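Week 5 — Storage and drying in the small kitchen

Notes only, not a full script. Read with the Barner chapter (photocopy in the tray by the door).

Where we got to last time: wet zone, hot zone, cold store. Most of you put the sink under the window out of habit. Fine, but say why on the drawing.

Today — where things live when nobody is cooking.

Open shelf v. closed cupboard. Open is cheap, quick to reach, shows everything incl. the grease. Closed hides the mess and costs you door swing. In a narrow galley a door swing can block the whole room. Draw the swing. Always.

Reach. Think about the shortest person in the household, not yourself. Daily things between hip and eye. Top shelf for the fish kettle and the cake tins. If it needs a step stool, where does the stool go? (Marks lost on this every year.)
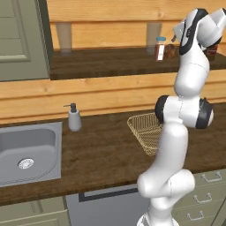 Fig. 1. Upper shelf along the back wall.

Shelf depth — a deep shelf means two rows, and the back row gets forgotten. Shallow and long beats deep and short for jars and plates. Check the longest span before you draw it, timber sags under crockery. Bring the load table next time.

History bit, keep it short in the essay. Sculleries: washing up kept apart from cooking, separate room, often colder. The Vustine house inventory of 1692 lists the pewter by room, and hardly any of it is in the kitchen. Good source, use it, but dont hang the whole argument on one house.

Drying. Racks are furniture that we pretend are temporary. They sit out all day, so give them a place on the plan. Options:
— loose rack on the worktop
— rack over the sink, drips straight in
— plate rack on the wall, open bottom
Loose is the commonest and the one students leave off.

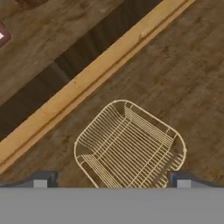
Nadhirah Kwok
Course tutor, Domestic Interiors

Worktop under a rack: seal timber properly, end grain too. Water sits under the feet and goes black in a season. Slope or tray if you can.

Exercise for November. The Nugroho flat, galley kitchen, 185 cm clear between walls. Worktop one side only. Allow 700 mm for the person standing at it, more if someone has to get past. Plan and one elevation, pencil is fine. Show shelves, rack, bin, stool. Label evrything.

Boltora brief is for the second-years, ignore it if its in your pack.

Hand in to the studio shelf before 5 pm. Name on the back of each sheet please.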